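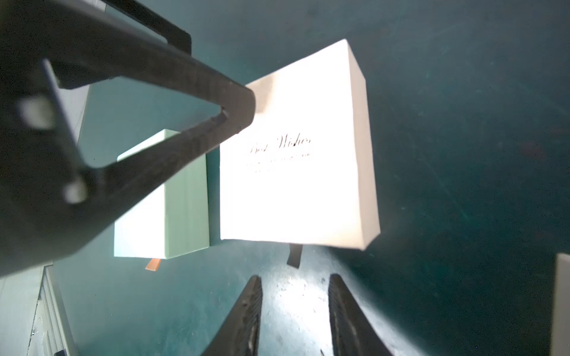 The white "Best Wishes" gift box, with the mint-green one behind it.

I went through a heap of gift boxes in August (two birthdays and a baby shower, help!) and the white one from Farketti is the one I'd buy again. The "Best Wishes" is in a lovely dark cursive, so you can skip the card if you're running late — I did, twice. There's a line of tiny print under it that I could do without.

It's cardboard, so go easy on the corners. I squished one in the boot on the way to Selbridge and it never quite recovered. White shows every grubby thumb too, so wrap first and have your chocolate afterwards!

The mint-green is a softer colour and my favourite on the shelf, but it's taller than it is wide and I found it fiddly for anything flat like a scarf. Great for a candle.

Four stars from me.

1,821 views | 20 shares | 2 comments

Comments
tealeaf_jen: Does the white one fit a mug?
bushwren: Mine did, with tissue paper. Bit snug!

Recent reviews
Opoku ribbon set
Celuvton tape dispenser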